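Can a machine tidy a bedroom yet?

plinport_ekua
I'd love to say yes, friends, I really would! But think of a bed with snack packets, crushed cans, a phone and a bib or two all on one duvet.

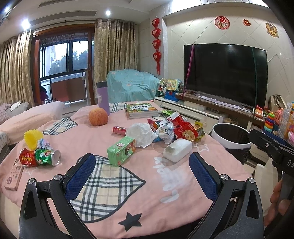 Cans I'd trust it with. Cloth is where I lose faith, bless it.

RosalindP
Oh, I disagree! Give it 2 or 3 years. Mine folds towels already, slowly.

plinport_ekua
Towels are flat and square, dear. Try a bib.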